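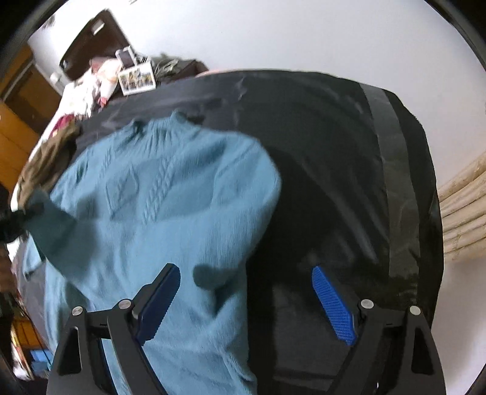

Theophilus Mahama wrote in to say that the first version of these notes never told anyone which way up a jumper should lie before the first fold, and that he had spent an evening getting a different shape from ours each time. The missing step is now in the section on laying out.

Jora Knitwear Folding Notes and Photo Set
README

Last changed: May 27, 2026

What this is

A set of photographs and short written notes on folding knitted tops by hand. It covers jumpers, cardigans and sleeveless pullovers. Trousers, shirts and anything with a lining are left out.

Contents

photos/ holds 3,330 pictures, sorted by garment
notes/ holds one text file per garment, 128 in all
list.csv is the garment list, with colour, collar type, sleeve length and knit pattern
words.txt explains the terms used in the list
changes.txt is the record of corrections

Garments

Each garment has a short code made of a letter and a number. J is a jumper, C a cardigan, P a sleeveless pullover. Codes are not reused when a garment is taken out of the set, so there are gaps.

Colour is written down as it looks under our lamps. Blues and greens gave us the most trouble. Teal has its own entry in words.txt and should not be filed under either.

Knit pattern can have more than one value. A jumper with cables on the chest and ribbing lower down is entered as "cable; rib". Diamonds and other raised shapes go under "motif". If a garment has a wide cable and a narrow one, it is still entered once as "cable".

Collar type is one of: round, V, high, shawl, none. A ribbed high collar goes under "high", and the ribbing is noted in the pattern column only if it is also found on the body.

Laying out

Lay the garment on a flat surface with the neck away from you and the front facing up. Smooth the body from the middle outwards. Do not pull on cables, as they spring back and take the side seams with them. Small wrinkles can stay.

We use a dark sheet under light and mid-coloured knits. Black wool goes on the grey one.

Folding

Bring one sleeve across the body, then the other. Turn each side in towards the middle. Fold the bottom up to the chest, then once more to just under the collar.

Thick cable knits are folded in half only. A second fold makes a lump that will not stack.

High collars are left standing until the end and then laid down flat. Bulky sleeves may need to be bent back at the elbow so that the cuff stays inside the outline of the body.

The Mandel and Zitow methods, both of which start with the garment face down, are in notes/other. There are 27 garments folded by one or other of them.

Known problems

Garments J14 and J41 had their notes swapped. Fixed in June of last year, but older copies still have the mistake.
Sleeve length is blank for three cardigans.
"Rib" and "gathered" were used loosely in the early notes. Check the picture if it matters to you.
A few notes say "left sleeve" meaning the wearer's left and others mean the folder's. We are working through them by code, and changes.txt shows how far we have got.

Use

Free to copy and change for teaching, shop training or research. Please keep the garment codes as they are. The chart of fold lines in notes/other was drawn by Chamoun and should be credited under that name.

Corrections

Send the garment code, the file name and what you think is wrong. One message per garment is easiest for us to deal with.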